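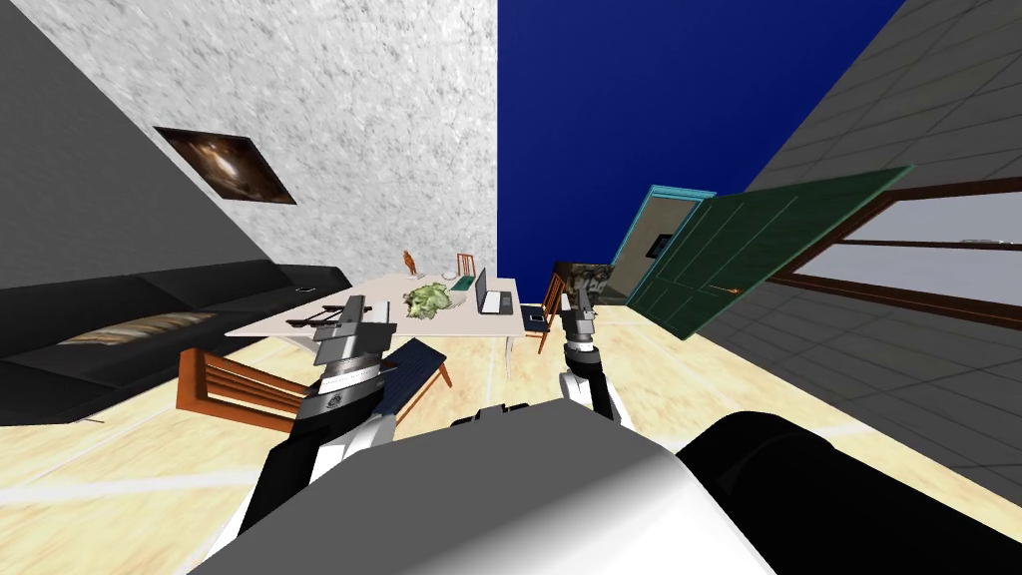

Break room table, back side: lettuce, open laptop, green book, small jar.

Home | Facilities | Checklists | Kitchens and Break Rooms | Contact

Palammont Building - Break Room and Kitchenette Inspection
June round, with comments

Mark each line OK, FIX or N/A. Comments go under the line they belong to.

1. Food storage
Refrigerator at 40 degrees F or below - OK
Door seal clean and closing fully - FIX
Comment: Seal is split at the bottom corner. Zarkness has the part on order. Keep milk on the top shelf until it is fitted.
Open food labeled with name and date - FIX
Comment: 2 containers had no label. Both thrown out.
Produce kept away from desks and electronics - FIX
Comment: Lettuce and laptop were on the same table. Produce goes in the crisper drawer.

2. Walls and surfaces
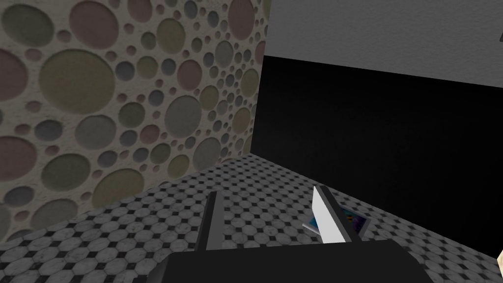
Wall cleaning is on the Polat contract and gets checked for dust, grease and loose finish. Painted walls passed with a wipe test. The plaster wall with the round dimples takes longer, as dust can settle in the recesses and the small ones are no wider than a fingertip. Use a soft brush first, then a damp cloth. No spray cleaner on the colored circles - Skunel cleaner has left streaks on tinted plaster at the other site.
Counter sealant intact - OK
Baseboards - OK

3. Floor
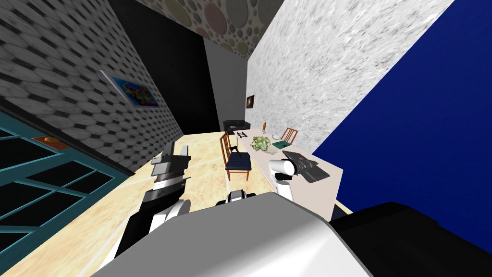 Light wood floor beside the table.

No loose boards or raised edges - OK
Mats flat, corners not curling - FIX
Comment: Mat by the sink replaced. Old one still in the hall closet, please dispose.
Walkway to exit clear - OK

4. Electrical
Microwave and kettle on separate outlets - FIX
Comment: Both were plugged into one power strip. Strip removed. The kettle stays on the counter outlet and the microwave goes on the wall outlet behind it.

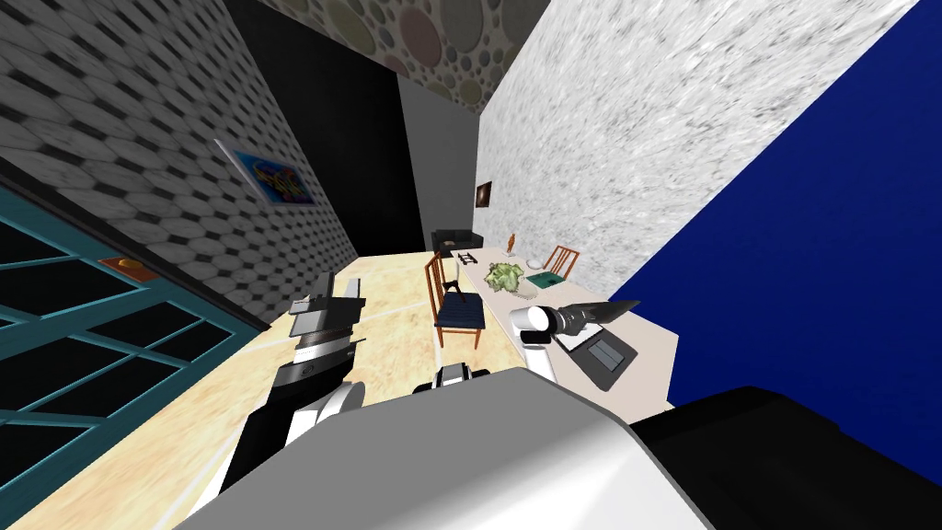 The coffee maker can share with the kettle only if the two are not run together. Put the notice back up, it had fallen behind the counter.
GFCI outlets tested - OK
Extinguisher tag current - OK

Open items go to the facilities desk before the next round.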